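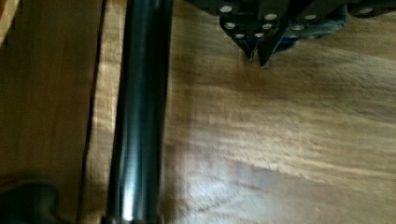
先拧螺丝，再改程序

我在 Zistcombe 照看一套厨房台面上的机械臂，时间长了，养成了一个让同事们不太耐烦的习惯：不管谁跑来跟我说“它今天抓不准”，我都先去找内六角扳手。程序当然也会出错，标定也会漂，可我这些年碰到的“抓不准”，有很大一部分最后都落在夹爪那几块黑色的板子和支架上，落在某一颗肯再转小半圈的螺丝上。说出来有点丢人，毕竟大家更愿意听一个和算法有关的故事。

我想为这个习惯说几句话，也顺便替所有每天早上趴在台面边上检查机器的人说几句。现在谈机器人，谈的多半是它学会了什么，很少有人谈它早上开机之前谁碰过它、用什么碰的、碰完有没有写下来。在我看来，一个小工位能不能好好用下去，看的就是这些。

就拿上周来说吧。夹爪去拉抽屉，手指总是偏一点点，碰到把手却扣不住。Da-eun Baek 一开始怀疑是相机外参，她这么想很合理，因为前一天刚有人擦过镜头（擦镜头这件事我后面还要啰嗦）。我们俩花了57分钟重新跑标定，数据好看极了，抽屉照样拉不开。后来我把手臂停到检修位，断了使能，用手指轻轻去晃右边那根指尖，它就那么晃了一下，幅度很小，小到你会怀疑是自己的手在动。拆下来一看，指根的垫片装反了。五分钟的活儿，我们先绕了快一个小时的远路。

我没有怪谁的意思。垫片装反这种事我自己干过，还干过不止一次。我想说的是，如果那天一上来就先摸一遍硬件，我们就能准时去吃午饭，Da-eun 那碗面也不至于坨成那样。 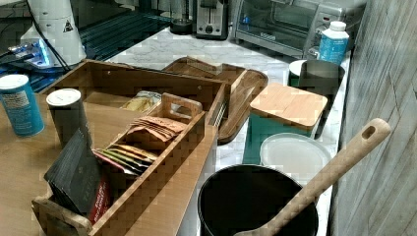

工位台面一角：木制茶包收纳盒与带边沿的木托盘

有人来参观，常常问我为什么不把台面收拾干净。他们的意思我懂，干净的台面看着专业，出了问题也好排查。可厨房就是厨房，茶包会歪，勺子会斜插着，盖子会随手搁在一边。一套只能在空台面上工作的设备，拿到别人家里第一个早晨就要闹脾气。我的看法是，东西可以乱，机器周围的规矩不能乱。线缆走哪一边，固定在哪里，转到极限位置时还剩多少余量，这些必须清清楚楚，而且要让一个刚来的人不用问我也能看懂。

线缆尤其值得多讲几句，因为它总是最不受重视。新装好的时候，线都是顺的，绕得漂漂亮亮，谁看了都放心。等手臂来来回回跑上几天，扎带往下滑一点，线圈往外鼓一点，某个下午它就会勾住托盘的边，或者更讨厌，它不勾住，只是轻轻拽着手腕，让每次到位都差那么一丝。你在日志里看不出来，力矩曲线上顶多有个小鼓包。最好的检查办法笨得不得了：把速度调到最低，让手臂走一遍它当天要走的所有路线，人站在旁边，眼睛只看线，别看夹爪。看夹爪是人的本能，要忍住。

我给线缆和接头定的周期是31天彻底查一次，平时每天早上走一遍慢速。有同事觉得太勤，建议改成每跑满500个循环再查。我考虑过，也试过一阵子，后来还是改回来了。循环数听上去更科学，可它不知道周末有没有人挪过台面，也不知道谁为了插烤箱把线从后面抽出来又塞回去。日历比较笨，但日历会提醒我走过去看一眼，走过去的那一趟往往比检查本身更管用。

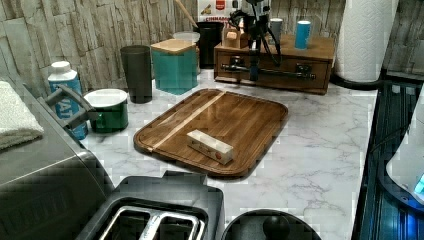 再说摆放。好些工位喜欢在台面上贴胶带，画框框，托盘必须压在框里，差一指宽就算违规。我刚开始也贴过，贴得横平竖直，很有成就感（我还买了三种颜色！）。结果呢，大家都盯着框，没人再盯着机器。托盘稍微斜一点，第一反应是把托盘摆正，抓取成功了，事情就算过去了。可托盘斜着的时候本来也该抓得到，抓不到就是机器在告诉你什么，你把托盘一扶正，等于把它的嘴捂上了。

所以现在我只给不会动的东西定位：底座、相机支架、电源。其余的让它们自己待着。每次抓取失败，我要求先别动现场，先看手指、看支架、看线，再看托盘和抽屉，最后才去看程序。这个顺序有人不服气，尤其是写程序的人，他们会说日志就在眼前，打开看看又不费什么事。我承认。可是一打开日志，人就坐下了，坐下就很难再站起来，这一点我自己最清楚。

夹爪的指尖也该有自己的一份记录。我们用的这副是从 Grerkel 订的替换件，换上去那天谁装的、哪边先紧、垫片朝哪个方向，我都写在一个硬皮本上。年轻同事笑我，问为什么不录进系统。系统里也有，只是系统里写的是“已更换”，本子上写的是“右边第二颗有点涩，下次上一点油”。修机器的时候，你要的是后面那一句。Delić 那边派来的服务工程师第一次看到本子，站着翻了好一会儿，走的时候在最后一页补了一行字，提醒我拆支架前先给两侧做个记号。我到现在还照着做。

讲到擦镜头，我答应过要啰嗦的。镜头当然要擦，厨房里有油气，有水汽，不擦不行。可是手腕附近的空间那么窄，人拿着布伸进去，手背十有八九会顶到支架。擦完的画面变清楚了，视角却挪了一点点，于是清洁反而带出一个新毛病。我的办法是一只手托住支架背面，另一只手擦，擦完立刻抓一次放在固定位置的小方块，抓稳了才算擦完。没有做这一步的，在我这里一律按“没擦”记。
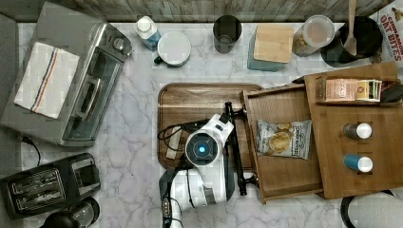 Ladan Ahmadpour
Zistcombe 设备维护主管

抽屉是另一个容易让人生气的地方。木头会受潮，滑起来时紧时松，夹爪今天用的力气明天可能就不够。遇到这种情况，常见的做法是把拉力上限往上调一档，问题马上消失，大家高高兴兴。我反对这么干，反对得有点固执。力气加上去很容易，以后却很少有人记得减回来，等到哪天抽屉真卡住了，手指就会替抽屉受罪。我宁愿先把抽屉抽出来，擦一擦滑道，抹一点蜡，再拿手拉几遍，心里有数了，再让机器去拉。

有人会讲，这样伺候一台机器，人工成本怎么算？我们和 Vevden 谈下一套工位的时候，对方也很客气地问了这个问题。说真的，我没有一张漂亮的表格可以给他们看。我能说的只是，早上那一趟慢速走线占用的时间，跟冲一壶茶差不多，而且可以一边等水开一边做。要是连这点时间都排不出来，那套设备大概也排不出时间来停机，可停机是不会先跟你商量的。

我更在意的其实是谁来做。不少地方把维护交给外面的人，定期来一趟，签个字就走。外面的人手艺常常比我们好，这我服气，但他们听不出这台手臂今天的声音比昨天闷。每天用它的人听得出来，前提是你准许他们动手。我们这里凡是操作工位的人都要学会拆装指尖，学会断使能，学会在本子上写一句人话。Da-eun 刚来的时候连扳手的尺寸都分不清，现在她拧完螺丝会顺手把扳手插回原来的孔里，我看着特别舒心。

下个月我们打算把底座那几颗固定螺丝也划上标记线，转没转过，一眼就能看出来。油漆笔已经买了，白色的。如果你也在照看这样一套工位，又恰好有更好的标记办法，欢迎写信告诉我，最好附上你们用的是哪一种笔，我们上一支没用多久就干了。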